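Workshop Notes, 25 Apr 2018

Gripper build: second pair of handles

Jannik Wendt has the second pair of hand-held grippers together, and they now close evenly over the full stroke. The first pair had a lag on one finger, traced to a printed rack that had been sanded too far on the drive side. Both racks were reprinted at a slower speed and fitted without sanding. The old ones are in the scrap bin if anyone wants the inserts.

The fingers are still the yellow ones, tapered, with a slot in the inner part. A solid version was tried in November and dropped. It held thick seams well enough but slid on thin cotton, and the extra stiffness put load on the screws. With the slot, the tip gives a little before the body of the finger does.

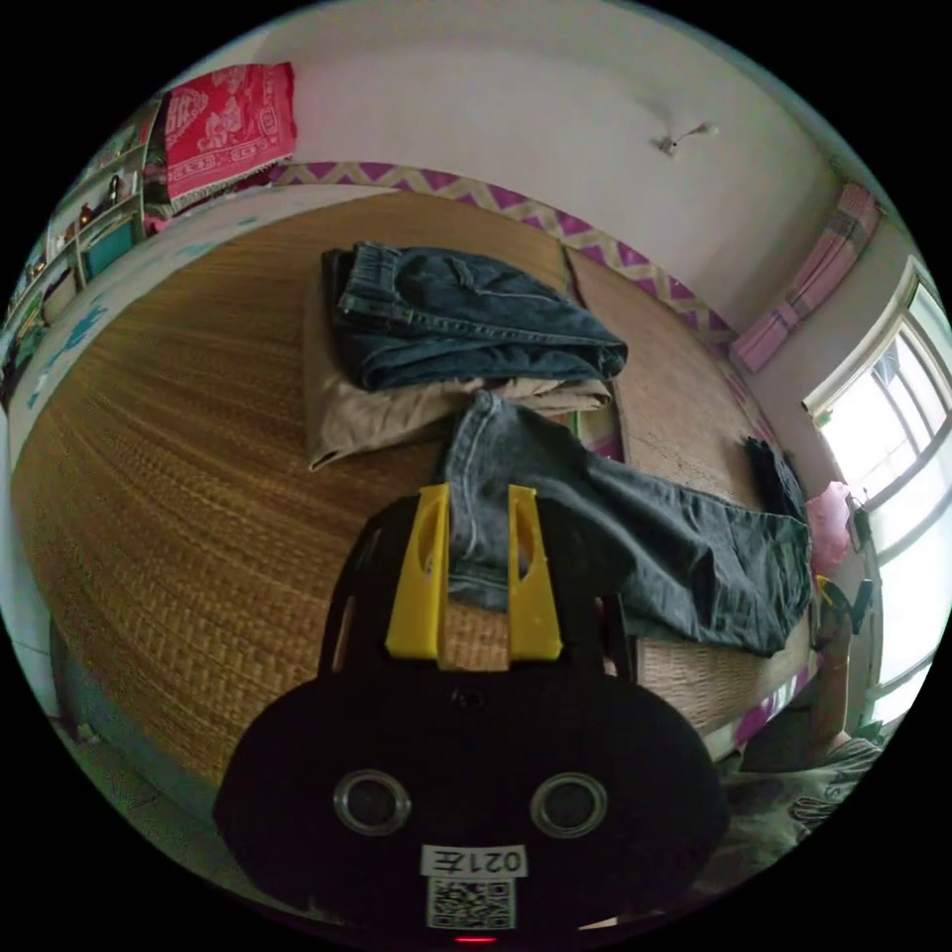 Denim has been the hardest fabric so far. A folded pair of jeans has a thick waistband at one end and several flat layers at the other, and a grip force that suits one is wrong for the other. Tâm Mạch measured the closing force at the tips with a luggage scale and a loop of cord. The spring now fitted gives up to 600 grams. The softer spring let go of waistbands when the garment was lifted by one corner.

The linkage is the Gerow pattern with one change: the pivot holes are drilled after printing. Printed holes came out oval on every part from the shared machine. Anyone copying the files should use revision 4. Earlier revisions have the cable exit on the wrong side and the cable rubs against the palm.

Labels are now printed and stuck on the back of the body above the QR code. Please do not move them between units. The calibration files are stored by label, and a swapped label means both units have to be measured again.

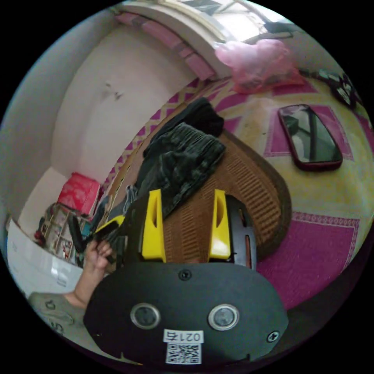 Dark clothing remains a problem for the tracking software, which we have been calling Stiranness in the shared folder. Black on dark green gives it very little to work with, and the fold edges drop out first. Tâm has raised the exposure and locked it. Windows then wash out completely, but the garment edges hold for longer stretches. The test log has 115 entries, and the ones made before the exposure was locked are marked as such.

Still open: the trigger return is slow on the left unit, and the screws at the lower edge work loose with use. Thread locker is on order. Jannik would like the spare hex drivers back in the Baumgart drawer before he opens the housings again.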